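Idholm Household Help
Home Laundry Plumbing Appliances Log in
Search all topics Go

Dryer stops early, clothes left in drum still damp

Posted by Ferulura, Wed 21 December

Shared laundry room in our building, numbered machines. Dryer 1 ends its automatic cycle after 10 minutes with the load damp. Timed cycles run to the end. I clean the lint filter in the lower lip of the opening before each load. Loads are small, often one or two dark cotton items. The washer next to it spins normally. Is this a sensor fault or is the load too small?
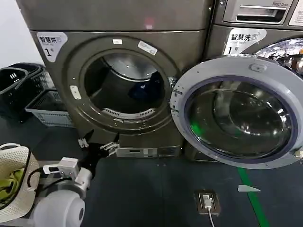

Vidix replied that small loads are the first thing to rule out. Many automatic cycles read moisture through metal contacts inside the drum. One item lying against the back wall touches them rarely, and the control takes this as dry. Add two or three dry towels and run the automatic cycle again. If it then runs to a normal length, the sensor is working. If not, find the contacts (the manual shows where) and wipe them with white vinegar on a cloth. Dryer sheets leave a film that water alone does not remove. Let the drum cool first.

Lahtinen
Ours did that. Just use timed.

Ilari Räsänen
Timed drying is a workaround and will overdry thin fabric. I agree with Vidix on the contacts, but check the filter as well. A filter that looks clean can still be coated. Take it out and pour water on the mesh. If the water pools, wash it with dish soap and a soft brush and let it dry completely before refitting. Also turn heavy cotton inside out, as pockets and waistbands hold water longest. If the cycle still ends early with a half-full drum, report it to whoever services the machines.

Viewed 964 times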